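Notebook Entries Equipment Visitors Search
Previous entry Next entry

2025-09-23
Open day, laundry station. Entry by Woo-jin Hwang, for the group and for the Tresteo file.

Purpose: to demonstrate the washer task to visitors from Tresteo and Prilincombe, and to record their questions while they are fresh. Kyung-hwa Baek ran the arm. I gave the talk and kept this record.

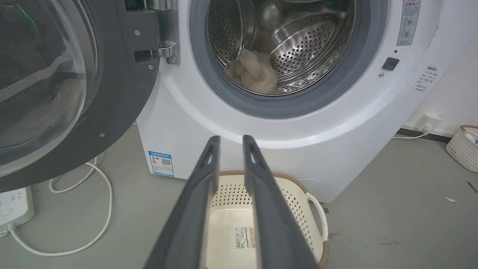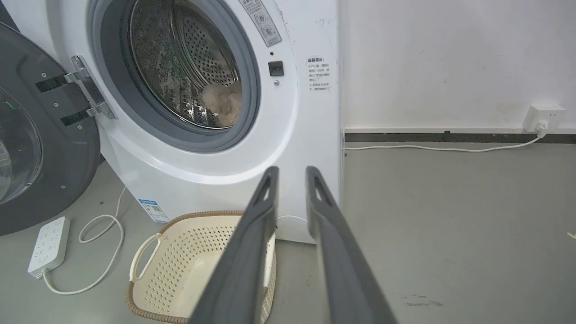 Wrist camera, both views: door open, beige cloth in the drum, basket on the floor in front of the machine.

The programme allowed 20 minutes for each group, with three groups in the morning. The first group started late owing to sign-in at the front desk, and the remaining two were moved back accordingly. Visitors were asked to remain behind the floor tape while the arm was powered. All complied.

The talk followed the outline used in May, with one change. The section on the policy training was shortened and the time given to the gripper and the wrist view, as these drew most of the interest last time. The figure of 1,923 recorded episodes was quoted from the May summary and is to be updated before it is used again.

Questions received, with the answers given:

Does the arm open the door as well? Yes, as a separate task with its own recordings. It was not included in the open day programme.

How does it find a cloth that is close in colour to its surroundings? Kyung-hwa explained that the contrast against steel is generally adequate and that the harder case is a pale item in the cream basket. A visitor from Prilincombe asked for results on this. We have none in a form fit to send.

Why long, flat fingers? They reach over the lip of the gasket with less risk of pinching the rubber. The Doležal pads were mentioned as an alternative under review.

Can the basket be placed anywhere? Within limits. Too close to the machine and the fingers obstruct the wrist view of the rim - this point was raised by Likik also, in their written comments.

What is the cycle time? I declined to give a figure. The speed limit for public sessions is set at 60 per cent and any number taken under it would be misleading.

Remarks for colleagues:

The monitor showing the wrist view should be raised. Visitors at the back of the second group could not see it and several moved along the tape to do so.

The power strip and its cable lie on the floor to the left of the basket. The cable should be secured along the wall before the next public session, and the layout sheet amended to match.

The handout refers to the drum as the "tub" on one page and the "drum" on the next. Drum is to be used throughout.

Tresteo have asked for a second visit with two of their engineers - Kyung-hwa to reply with dates. Signed visitor forms are in the grey folder, second shelf. The Likik comments still need to be scanned and attached to this entry.

W.H.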